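Rules for a shared bench arm, what are yours?

tornillo_75
Posted 24 December 2023

We finally have enough people using the sorting arm at Skesasent that we need house rules, and I am way too excited about writing them! Draft so far:

Clear the table before you power up. Everything that isn't part of the task goes on the shelf.
Reset the tray to the taped corner marks before you hand over.
Keep the speed at 13 percent until a new program has run clean 8 times.
One hand near the power switch whenever somebody else is leaning in.

The one I care most about is the first. Anything in reach of the arm is part of the job whether you meant it to be or not, wrappers and crumbs included.

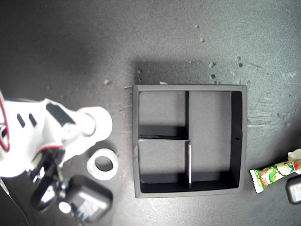
I'd also like a start-of-session checklist on paper, with initials. Vichien Tanasarn made us do that back in August when we were borrowing space at Hartono and I grumbled the whole time, but we had far fewer dumb stoppages. What am I missing?

plumbline
Cables! Check the slack with the arm at both ends of its travel, every session. I'd put that ahead of the tray position.

Mossgate
Love the list, don't love rule one. If it only works on a spotless table you've learned nothing about your setup. We leave junk out on purpose at Plaststead and the programs are better for it.

tornillo_75
Fair for testing, but I've got beginners on this. I want them to know what's on the table because they put it there. Could be two modes? Clean table by default, clutter if you log it.

Mossgate
Logged clutter I can live with. Still think 8 clean runs is overkill, we do 2.

plumbline
2 is nothing. I've had one go wrong on the sixth.

kettle_ann
Please add "no food at the bench". We had sugar in a gripper joint once and I spent a whole evening with cotton swabs. Also, write down who is allowed to change the speed cap, or everybody will.

tornillo_75
Ooh yes, speed cap owner is going in. And the cables. Food too, though I know I'm going to get complaints (some of them from me). Second draft tonight, I'll put it in the Sollora folder so you can all mark it up.

Mossgate
Put the clutter mode on page one or I'm not reading it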